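Let the clothes swap stay scruffy

I've been going to the clothes swap in Harnville for seven years and I'd like to stick up for it before it gets improved out of existence. You bring what you don't wear, you take what you fancy, and you go home with a jumper that smells of someone else's washing powder. I love it. I've paid for hardly any of the coats I own.

The plan now is tokens. One item in, one token, one item out, and a Renura app to keep track of it all. Jade Fehr is keen, and she did explain it to me very patiently in the car park (in the rain, poor woman). Her point is that a few people turn up with nothing and leave with bin bags full. Well, yes, they do. I've watched them. Last March a chap walked off with up to 19 shirts and I thought, good luck to you, you must really need shirts.

I do see the other side. Refugio Manríquez brought a proper wool suit and got a pair of football shorts for it, and he was a bit sore, and I would be too. But a token wouldn't have found him a better suit. There simply wasn't one that fitted.

What worries me more is the parents. Children grow in lumps, don't they - nothing for months and then the whole lot at once. A mum with three kids needs armfuls one season and has nothing fit to give back, as it's all been through the knees. Make her count out tokens at a table in front of her neighbours and she won't come again. I wouldn't.
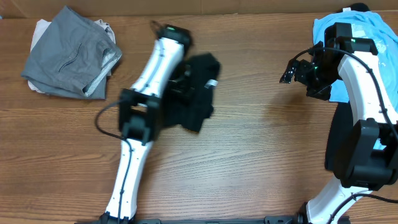
So should there be any rules at all? I'd keep two: bring things clean, and let everyone have a look before you start filling a second bag.

The app costs £200 a year, by the way, and we'd have to charge on the door to pay for it. I'd sooner put that towards a few more rails and a decent mirror, as the one we've got makes everybody look like a teapot.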